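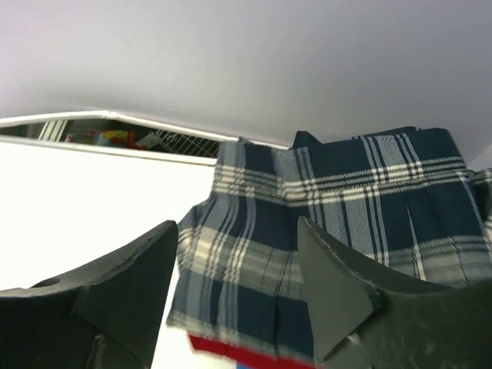

Figure 2. Tartan garment with vertical pleats, upper edge folded.

Section 2. Folding and Storing Pleated Garments

This section applies to school and dress uniforms kept in the Mollcombe wardrobe unit. Read the care label of each garment before you begin.

1. Clear a flat surface and wipe it with a dry cloth.
2. Close all zippers, hooks and buttons.
3. Lay the garment face down. Straighten the pleats one at a time, working from the waistband to the hem.
4. Match the lines of the plaid along each pleat. Where the lines do not meet, open the pleat and set it again.
5. Fold the garment once lengthwise, keeping the pleats parallel to the fold.
6. Turn the upper band down and smooth it by hand.
7. Place the garment in the drawer with the pleats running front to back. Do not stack more than six garments.

NOTE: Drawers are 600 mm wide. Longer garments should be hung from the Braltham rail, part no. 374.

NOTE: Store red and other strongly colored fabrics apart from white items until they have been washed separately at least twice.

CAUTION: Do not iron over pins or clips. Remove them before applying heat.

CAUTION: Do not force a full drawer closed. Fabric caught in the runners may tear.

For replacement rails and drawer liners, quote part no. 839 and write to I-seul Byun, Customer Documentation, Mollcombe. Revised October 2018.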